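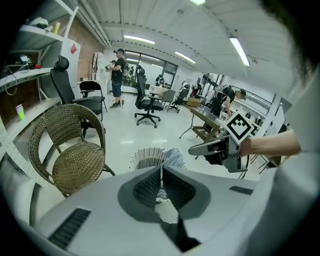 How do you get a musty smell out of a secondhand armchair cushion?

Posted by Grirham, 20th June

Hello everyone, I hope this is the right section. I picked up an armchair at a garage sale in January and I love it dearly, but the seat cushion has a smell I can only describe as old basement. It isn't strong when you walk into the room, but once you sit down and the air puffs out of it, there it is. The cover zips off and I've washed it twice (cold, mild soap, hung outside), so I'm fairly sure the trouble is in the foam. The colour has held up beautifully, at least. I've tried baking soda overnight and one of those fabric sprays, and for a day or so I had an armchair that smelled like a basement with lavender in it. My sister says to throw the cushion out. I'd rather not, as it's an odd shape – wider at the front than the back – and I doubt I could buy one to match. Has anyone had luck with this?

Siv Sjögren

Oh, I do feel for you, I went through the same thing with my mother's reading chair. Baking soda overnight wasn't nearly long enough in my case. What worked was taking the foam right out of its cover and standing it on its edge in a breezy spot out of the direct sun, turning it every few hours when I remembered. I brought it in each evening before the dew came down and carried on for six days. By the fourth I'd stopped noticing the smell, and by the sixth my husband had too, and he has the better nose.

If it's still there after that, mix one part white vinegar with three parts water in a spray bottle and mist the foam lightly on both sides. Please don't soak it! Thick foam takes ages to dry in the middle and you can end up worse off than when you started. It will smell like a chip shop for an afternoon. 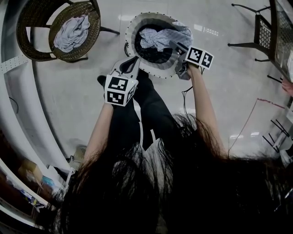
Lauri Harju wonders whether it's worth the bother at all, and says that once mildew is properly into foam it comes back with the first humid week. He'd have a new piece cut at an upholstery shop, using the old one as a pattern, and for his own chair he paid 625 for foam and a new cover together, which he admits was far too much.

Siv Sjögren

Well, Lauri has a point if there are dark spots on the foam, or if it crumbles when you rub it. Then I'd let it go too. But a smell without any spots is often just years of sitting in a closed-up room, and airing costs you nothing but a bit of patience. 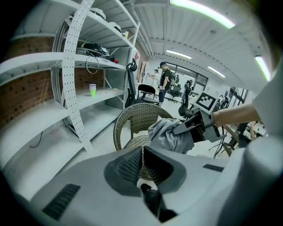
One more thing I should have mentioned is the chair itself. Turn it over and have a sniff at the webbing and the dust cloth underneath, as those hold a smell every bit as well as foam does. Mine had a dust cloth that must have been there since my parents married, and I pulled out 18 staples before it came free. I wiped the wood with a barely damp rag, let it dry with a fan going, and put on a fresh piece of cotton.

Rurko

just put it in the sun, worked for me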